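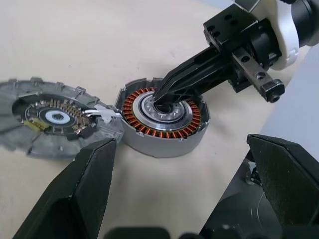 The Sulley module at Xaba College asks final-year students to teach a two-armed robot the handling of parts by guiding it through each task. Groups choose their own work, and one, led by Annatjie Sithole, chose electric motors. The opened motor in Figure 3a, with its cover still joined to the housing by white wires, shows the main difficulty: neither part can be moved far without regard to the other. The students recorded 247 guided runs in April, of which each member was required to lead at least five.

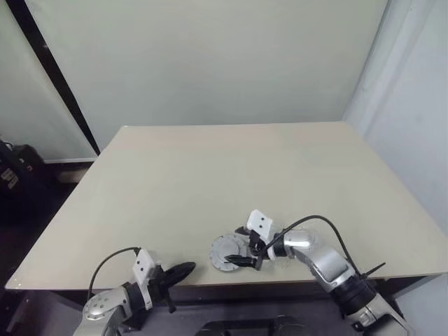 Figure 3b. Both arms holding round parts over the table: a flat black disc (left) and a clear part with a grey scalloped base (right).

Marks were given for the written plan as well as for the runs themselves. Groups also kept a shared log, named Pustance, in which every failed grip was entered with a short note -- up to 933 entries by the close of the module.

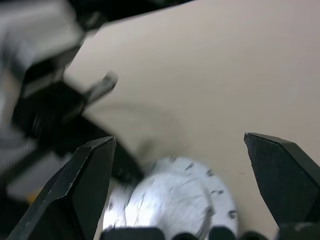 Students were then asked to sort these entries by likely cause. Poor finger placement was the cause most often given, followed by haste on the part of the person guiding the arms. The marking scheme is set out in the next section.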